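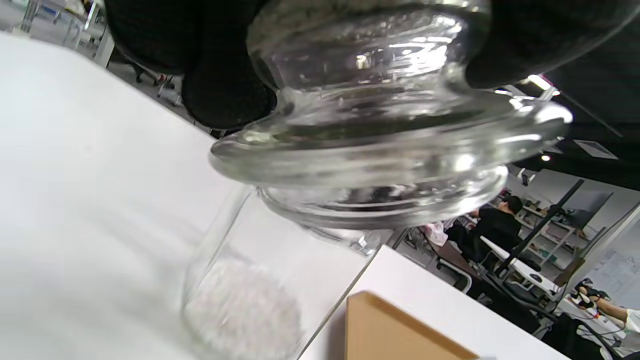
Figure 1. A gloved hand holding the glass lid at the mouth of a jar of white granules.

Planning and Budgeting for Automation Equipment
Unit 9: From task to purchase request
Pradstead Technical College, handout for the March session

Read this before the workshop. Bring the blank budget sheet from Unit 8 and a calculator. All prices are in dollars and are teaching figures, so do not use them in a real quote.

1. Start with the task

Most weak purchase requests start with a machine. Somebody sees an arm at a trade show, likes it, and writes the request around it. The task gets described later, in one line, and the quote comes back with the wrong hand on the end of the right arm.

In this unit the task is opening and closing glass jars that hold dry granular material. It looks like a small job. Write it out in full anyway, one action per line:

Bring the hand over the lid.
Close on the lid without chipping it.
Lift straight up until the lower lip clears the mouth.
Set the lid down where it can be picked up again.
Return the lid and seat it.

Look at the lid in Figure 1. It has a rounded knob, a wide flange under the knob, and a narrower lip that goes down into the jar. Each part matters to the budget. The knob and the flange offer different places to grip. The lip means the last part of closing is a fit, and a fit needs better positioning than a simple drop. Clear glass is also hard for many depth cameras, and bright reflections along the rim make it harder. If your plan relies on a camera finding the lid, put money aside for testing cameras on glass before you choose one.

2. Sort the costs

Use four headings on the sheet. Do not add a "miscellaneous" line.

Purchase. The arm, the hand or gripper, the controller, cameras, stands and the table. List the hand separately from the arm even if the supplier sells them together. You will replace or change the hand long before the arm.

Setup. Delivery, mounting, power, network, safety review, and the hours your own staff spend on all of it. Staff hours are a cost even when they come out of a different account.

Consumables. Gloves or finger covers, jars, lids, fill material, cleaning supplies, cable ties, tape. These lines look too small to bother with. Over a year of daily trials they add up to a real amount, and they are the lines that stop work when they run out.

Support. Service contract, software renewals, spare parts and training for new staff.

3. Worked example: the Fatau bench

Fatau is a packing company used as the case for this unit. It wants one bench for jar handling trials. The first draft of its request had a single line: robot arm and gripper, supplied by Tapia. Finance sent it back and asked for the rest.

Part of the second draft, first year only:

Gripper, Tapia: 3000
Spare gripper fingers and covers: 902
Glass jars and lids, 100 sets: to be quoted
Bench controller, Brillex: to be quoted
Arm: to be quoted
Staff setup time: to be estimated by the bench lead

Subtotal of priced lines: 3902

Three points on this draft.

The spares come to more than a quarter of the gripper price. Students often cut this line first. Keep it. A torn cover stops the trials just as surely as a failed motor.

"To be quoted" is allowed in a draft. A guess with no source is not. If you put a number down, write next to it where it came from and which month.

The jars are bought in sets. A lid from one batch may not seat the same way in a jar from another, and loose fit is hard to spot by eye. Order lids and jars together, from one supplier, and keep the batch label.

4. Space and furniture

Measure the room before you ask for a quote. The supplier will want to know the size of the table, its height, and how far the arm can swing before it meets a wall, a shelf or a chair. Mark where people sit. If desks share the room with the bench, draw them on the plan with the chairs pulled out.

Note the color and finish of the table too. White granules spilled on a white surface are difficult to see, both for staff and for a camera. A dark mat is cheap and can go under Consumables.

Plan the cables on paper. Show where each one leaves the bench and where it meets the wall. Add floor covers to Purchase if any cable crosses a walkway.

5. Buy, lease or borrow

Leasing suits a trial with an end date. Buying suits a task you expect to run for several years without much change. Borrowing from another department costs nothing on the sheet, but you still need to list setup, consumables and support, and you need the return date in writing.

For each option, fill in the same four headings. If one option has an empty heading, you have missed something.

6. Questions to send to a supplier

What is the smallest and largest width the hand can close on?
Can the closing force be limited, and who sets the limit?
Which covers fit the fingers, and how are they ordered?
How long is delivery for a spare finger?
Is the software license paid once or every year?
What happens to support if the arm is moved to another room?

7. Workshop task

Work in pairs. Choose one task from your own workplace that involves a container with a lid. Write the actions one per line, as in Section 1. Fill in the four headings and mark every line as priced, to be quoted, or to be estimated. Then write one paragraph to your finance office explaining the largest line and the spares line.

Hand in the sheet and the paragraph together, stapled, by 4:00 p.m. on the last day of the session. Sheets with a miscellaneous line will be returned.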